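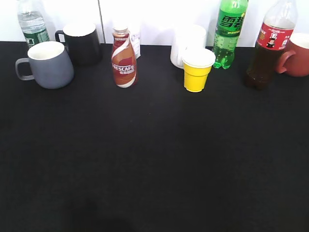

Mugs and a water bottle at the back of a black table.

I have become slightly evangelical about the long, unhurried television interview, and I would like to use this column to make the case for more of it. A whole hour, two people, one conversation. No house band, no desk full of props, no game where a film star has to guess the price of a sandwich. Just somebody asking a question and then (this is the thrilling part) waiting for the answer!

What set me off was Tallico, the Sunday night programme that Humow has been putting out since the start of November. If you haven't come across it, I'm not surprised. It goes out late, it has barely been trailed, and the listings call it "talk", as though they'd run out of ink. I found it while looking for the snooker. I watched the whole thing standing up with a tea towel over my shoulder, and then I sat down and watched the one before.

The guest that night was a stunt performer, nearing retirement, who has fallen off more buildings than I have walked into. On a normal chat show she would have had six minutes at the end of the sofa, told the one about the horse, and shuffled along for the singer. On Tallico she got to the horse at minute nine and then kept going. She talked about learning to land. She talked about the year she lost her nerve and told no one on set. At one point there was a pause so long that I checked whether the picture had frozen, and then she said something about her father that I've been thinking about ever since.

You can't book that. You can only leave room for it.

I know the argument against. Audiences drift, phones are to hand, and a clip has to make sense on a bus with the sound off. A studio show with a monologue and three guests gives you eight or nine little pieces to scatter about the internet the next morning, and an hour of steady talk gives you perhaps one. I do understand why a commissioner looks at those sums and reaches for the sandwich game. And I like the sandwich game! I grew up on chat shows, the louder the better, and I will defend a good anecdote from a well-rehearsed comedian until closing time.

But there is an appetite for the other thing, and you can see it whenever someone bothers to feed it. Last month I went to a live recording of Etim, the podcast that started in a room above a bakery and now fills theatres. There were 2,000 of us in there, on a wet weeknight, for an interview with a man who restores church organs. There were no clips on a big screen and no surprise guest. People laughed a lot, and leaned forward a lot, and in the queue for coats I heard two strangers arguing happily over whether he'd been right about Bach. 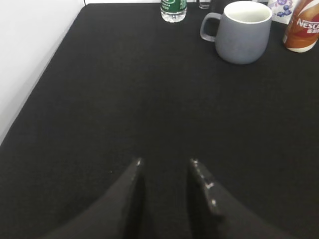

Medska, writing under my last piece on this subject, was having none of it: "You only ever mention the good ones. I've sat through plenty of these slow interviews and most of them are two pleased people agreeing with each other for an hour. Give me a host with a stopwatch and a band that knows when to play someone off."

Fair enough, and I'll give some ground. A dull hour is far duller than a dull six minutes, and the form does attract a certain kind of host who thinks murmuring is the same as listening. The Tallico episode with the restaurant owner was hard going. I made toast during it and didn't hurry back.

Even so, I'd take the risk. What makes the good ones good is preparation, and you can hear it. The Tallico interviewer had plainly watched the stunt work, all of it, including a dreadful pirate film I'd thought only my brother and I had seen. She asked about one particular fall from one particular mast, and the guest's whole voice changed. You could feel her realise that she wasn't going to have to do the usual turn.

So my plea to anybody with a studio and a spare hour is a cheap one. You don't need an audience of 400 being told when to clap. You need two chairs, a host who has done the reading, and the courage to leave the pauses in. Put it on at half past ten if you must. Put it on after the snooker - I'll be there anyway.

Tallico is back this Sunday with a lighthouse engineer, and I've already told my family not to ring.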